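Left gripper dropped off the bus mid-fold

Second fault in May on the same pair, so I am writing it down properly this time.

Symptom: the left gripper stops reporting jaw position partway through a folding take. The right one carries on. The recorder does not raise an error. It repeats the last good value, and the take looks fine until you plot it and find a flat line 13 seconds long where the jaw should be opening and closing.

I blamed the Telidgate logger first, wrongly. It was writing exactly what it received. Next I swapped the left and right cables. The fault stayed with the left unit, which cleared the cable and the port on the hub.

That left the connector inside the housing. The Meveo board uses a small latch connector for the jaw encoder, and on this unit the latch was not fully seated. Pulling the clamp sideways, as you do when a sleeve catches, moved the plug just enough to open one contact. I reseated it, added a strain relief from a Cutport kit, and cycled the jaw 200 times by hand with side load. No dropouts.

The larger problem is the silent hold. Of 19 takes from the bad period, I have thrown out nearly all. The driver now marks a sample stale after 2 missed reads and stops the take.

T-shirts are still the test item — soft, cheap, and they snag in the right way.
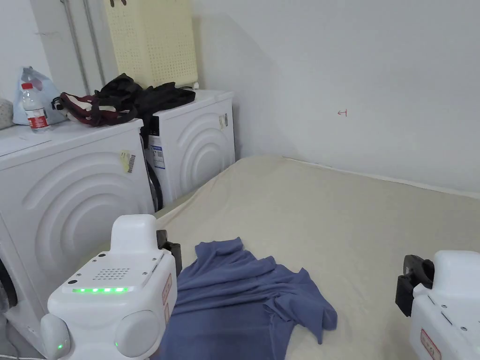 Why not let the software fill the gap from the right gripper's data? The two hands do different jobs during a fold, so the right jaw says very little about where the left one was.

Still open: the status lights stayed green throughout the fault. They report power and link only, and I want the encoder included. The same latch is fitted on the spare unit, which I have not opened yet.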